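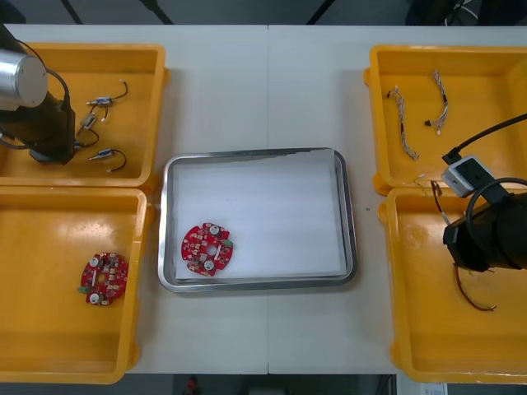
Photo: Trindale shared workshop, bench 2

Two-arm sorting bench — pre-run checklist with comments
Build: Sovari. Checked in October, before the evening session.

1. Table panels level at the seam. OK.

2. Arm bases tight, no play when pushed by hand. OK. Left base bolt took a quarter turn. Mark it with paint pen next time.

3. Stop button cuts power to both arms. OK, tried twice.

4. Bins in position, two per side, metal tray between them with liner in. OK. Liner has to lie flat or the board catches on it.

5. Gripper fingers clean and tight. PASS WITH COMMENT. Finger faces are scratched. Still usable — swap them if boards start slipping. 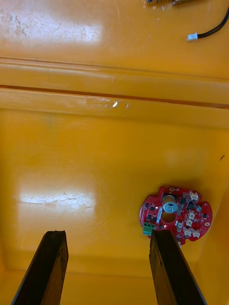 Wrist view, gripper open over a red board.

6. Wrist camera picture usable. PASS WITH COMMENT. Glare on the bin floor. Turn the Statham lamp toward the wall and check again.

7. Camera cables have slack through the full reach. OK on the left. On the right, add one more tie at the elbow.
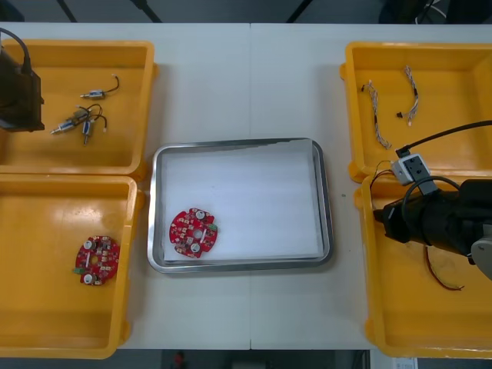

Do the cable check at slow speed only, with one person at the stop button.

8. Parts loaded to the sheet. OK. Harnesses should not cross in the bin.

9. Floor clear under the bench. NOT DONE. Sweep before the run.

10. Log started, file 2246. OK.

Open items: 7 and 9. Spare fingers are in the Schumacher drawer.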